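**Cell 2, Lurville - left arm dropping out mid-fold**
Opened by: Usha Salian
Status: open, watching
Priority: was high, now medium

**Problem**

Left arm faults in the middle of a fold. Gripper stops answering, arm holds position, right arm keeps going for a second and then the whole cell pauses. Error 42 on the console every time (gripper comms timeout). Clears with a restart of the left side, comes back. Nine in one shift at the worst, none at all the next morning.

Right arm clean. No faults logged since the November rebuild.

**Already ruled out before I got to it**

- Night crew restarted everything, twice
- swapped the power supply for the left side, no change
- Kavine software rolled back one version, no change, rolled forward again

Please leave it on the current version. Rolling back loses the fold offsets and I had to type them in again by hand.

**Log**

8:10 - Pulled fault history. Counter on left gripper says 2,840 cycles since last service. Service interval on the Tillen sheet is longer than that so not overdue. Fingers look fine, pads ok, no play in the jaw.

8:35 - Ran left arm alone, no cloth, slow. No fault. Ran it fast, no fault. Annoying.

8:50 - Full two-arm fold, small cloths, normal speed. Fault on the fourth one. Arm was reaching in to the middle, wrist turned over.

9:05 - Same again, fault in nearly the same spot. So it's position, not time or heat. Wrist rotated past a certain point and the cable gets pulled at the gripper end. Wiggled the red connector with the arm parked, got a 42 right away. Did it three more times to be sure.

9:20 - Connector latch feels weak. Clicks in but you can rock it. Right side one doesn't rock. Cable itself (purple one) rings out good end to end with the meter, all conductors, so not replacing the cable yet.

9:40 - Reseated connector, cleaned contacts. Also gave it more slack. The loop had been tied too short below the shoulder, so all the pull went to the connector whenever the wrist turned. Cut the tie, fed some cable up, retied. Bigger loop past the elbow now.

9:55 - Test run with both arms on one cloth, grippers meeting in the middle of the table. This is the worst pose for the left cable so it's the one to test with. Half speed first, then normal. 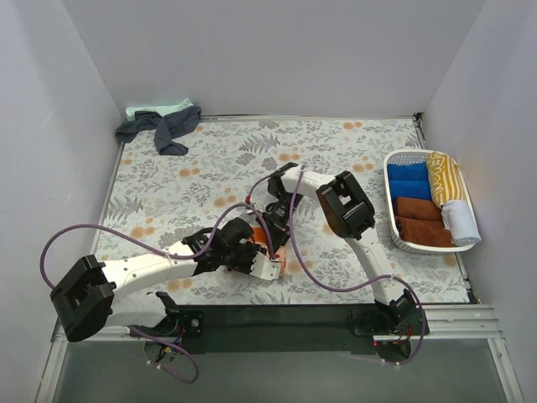
10:30 - 42 folds done, no faults. Stopped twice by hand to feel the connector, still rocks a bit but no 42 from it.

10:45 - Checked the new loop doesn't snag. With the arm all the way back it comes close to the elbow housing, didn't catch in ten passes. If somebody hears it rubbing, tell me, don't just retie it short again!!

11:15 - Right side cable has plenty of slack, hangs onto the sheet when the arm is low. Not touching it today. Might drag a light cloth at some point, adding to the list.

11:40 - Re-ran gripper zero on the left after all the handling. Was off a hair, saved new value. Left force setting at 835, same as the right. Someone had bumped it up on the left, probaly trying to fix this. Doesn't fix this.

**Cause (pretty sure)**

Cable tied too tight at the rebuild + tired latch on the left gripper connector. Either one alone might have been ok.

**Still to do**

- New connector for left gripper. Asked Rajan stores, no date yet. Get 2, one for the shelf
- Mark the slack length on both cables with tape so the next person ties them the same
- Put the wiggle test in the weekly check, takes a minute
- Sort out right cable drag, low priority
- fault text for 42 should say which arm, it only says "gripper" and you have to go dig for it

**For night crew**

If it faults again: do not restart first. Write down where the wrist was, then push the red connector in and see if it clears. If it clears by itself, run on at half speed and leave a note in here. If it doesnt, leave the left side off and call me.

Don't change the force. Don't swap cables left to right either, the ends aren't keyed the same and you'll bend a pin.

**Update 3:20** - one fault since lunch, at 2:05. Not a 42, was a missed grasp, cloth was bunched up. Unrelated, cell recovered by itself. Keeping this open till the connector is in.

- Usha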